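FOR IMMEDIATE RELEASE - May

Kozan laundry night moves to a bigger room, and yes, you can bring the whole pile

I've been putting off writing this until the keys were in my hand, and now they are, so here goes! Starting this Sunday, Kozan's open folding table is moving out of the back of the Cisilside shop and into a proper room of its own at 21 Ultell Street. Same idea as always: you bring the clean clothes you haven't gotten around to dealing with, we bring the table space, the hangers and the coffee, and everybody goes home with drawers that close.

If you haven't been before, Kozan started because I hate folding. I really do. I'd wash everything, feel very pleased with myself, and then live out of the basket until it was time to wash it all again. A neighbor had the same problem (worse, she has four kids), so we started doing it together on my kitchen table with the radio on. Then her sister came, then half the building. By last winter we had outgrown the kitchen and were squeezing in behind the racks at Cisilside, bumping elbows and mixing up socks.

We've gotten through a lot of cloth since then. I keep a tally on the wall, and last month's number was 947 pieces folded, mended or handed on. T-shirts win by a mile. People own so many T-shirts!
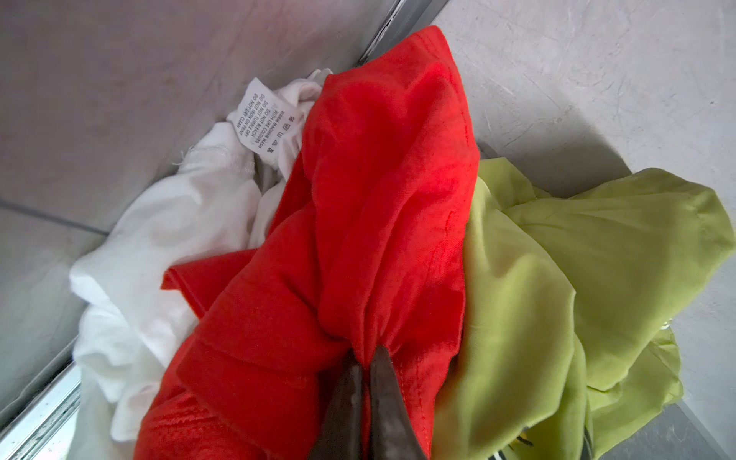 Red, white and lime green, waiting to be folded.

The new room has space for sorting before you fold, and that's the part I'm most excited about. We do it by kind first and color second - knits in one heap, stiff things like jeans and work shirts in another. Knits want to be shaken out hard and smoothed with the flat of your hand. If you leave them in a ball overnight the creases settle in and you'll be steaming them on Monday morning with one shoe on. Ask me how I know.

There will also be a mending corner. Loose threads, popped hems, buttons that are hanging on out of habit, bring all of it. We have 2 sewing machines now, plus a tin of thread in more colors than I can name, and somebody is always happy to show you how to fix a hem by hand. Please don't yank a loose thread before you get here. Snip it or leave it alone.

Numar, the fabric store next door to us, has kindly given us 275 cotton drawstring bags for the opening. Each household gets one while they last. They're good for taking your folded things home, and after that they make a decent bag for swimsuits or for the clothes your kids have outgrown.

Speaking of outgrown, the swap shelf is coming with us. Anything clean and wearable can go on it, and anything on it can go home with you. No tags, no points, no signing in. Whatever is left after a few weeks goes to the Cisilside donation bin.

Doors open Sunday at 2 in the afternoon and we'll stay until the last pile is done. It's free. Wash and dry at home first, please, as there are no washers in the room and I don't have anywhere to hang wet towels. Kids are welcome and can be put to work on socks. Street parking is easy on the Ultell side and miserable everywhere else.

If you'd like to come by with a notebook or a microphone and do a story on us, you're very welcome, just expect to be handed a fitted sheet.

About Kozan
Kozan is a neighborhood folding and mending get-together that meets at 21 Ultell Street, next to Numar. Questions can be left at the counter of the Cisilside shop during opening hours, and I pick up the messages every evening.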